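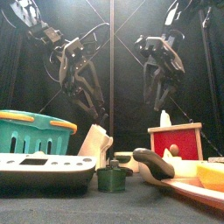

How much work is it to get a two-arm station ready for a student club?

Expect most of a semester if the students do the building, and plan on the props taking longer than the arms.

I advise the robotics club at Flondville, and in September we started using the Lurkia two-arm bench kit for our household tasks project. The club has 12 members, and most of them had only worked with wheeled robots before. This review covers the kit as we used it over one school year. We bought it out of the club budget and have no connection to the seller.

What comes with it

The kit includes two arms, two parallel-jaw grippers, the overhead mounts, the cables, a power supply for each arm and a printed manual. You supply the table, the computer and everything the robot is supposed to pick up. The arms hang from above, so the table stays clear of bases and you can put objects where you want them. I would choose that layout again. With our old desk-mounted arm, a good part of the table was taken up by the arm itself.

Hanging the arms does mean you need a solid structure overhead. The manual gives this one page. We had to add bracing after the first month, when the left arm would stop at the end of a move and keep shaking for a moment. Diagonal cables fixed it. If you are ordering, price the bracing at the same time.

Setup

Mechanical assembly took the students 5 meetings. The bolts are all labeled and the holes lined up. Wiring was slower. The cable to the wrist needs enough slack for the full range of motion, and the manual does not say how much. We tied ours too short, and one afternoon it pulled out of the connector at the far end of a reach. Leave a wide loop.

Calibration is the weak part. The software asks you to touch each gripper to a set of marks on the table, then saves the result without telling you how good it is. Kelly Bramwell, one of our juniors, wrote a short script that repeats the touches and prints the error. We now run that before every session and I would not want to go without it. Lurkia should have included something like it.

Grippers

The fingers are long and narrow at the tips. They are good for reaching in among crowded objects, and our table is usually crowded. The students keep toy household things on it: a teal basket, a red box with a round wooden knob, a cup, a small white bottle, a long tray and some other pieces. Narrow tips can get down between those without knocking over the neighbors.

The same tips are poor on smooth, rounded surfaces. The students glued thin rubber pads on, and that helped a good deal. The pads wear through and have to be replaced, so keep a sheet of rubber in the drawer. The knob was the other hard case. The gripper has to meet it nearly straight on, and a small error in the angle makes it slip off.

Software

The basic program lets you record positions and play them back. Beginners can use it in one meeting. Getting both arms to work together is a bigger step. There is a setting that keeps the arms a safe distance apart, but it is cautious and will refuse moves that are clearly fine. You can lower it. We lowered it too far and scraped a wrist cover, so go down a little at a time.

We saved more than 1000 recorded runs over the year. The program lists them by time only, with no way to add a name or a note. Our students kept a separate spreadsheet.

Competition use

We took the station to the Pradby student meet in the spring, where teams had to put away a table of objects. Teams were allowed 4 attempts. Ours finished the task on the third and dropped the cup on the other three. Taking the rig down and putting it back up cost us most of the morning, and the calibration had to be redone from the start. I would not call this a portable kit. The team from Lambert brought a smaller single-arm setup and was running long before we were.

Support

I wrote to Lurkia twice. The question about cable length got a useful answer the next day. The request for a way to label runs got a form reply.

Should you buy it?

For a club that has a room it can leave set up, and at least a few students who can write code, I recommend it. The arms have been reliable and we have not had to replace a motor. For a class that packs everything away when the bell rings, I would look at something smaller. If you do order it, get spare fingers with the first shipment. We waited until we needed them and lost two weeks.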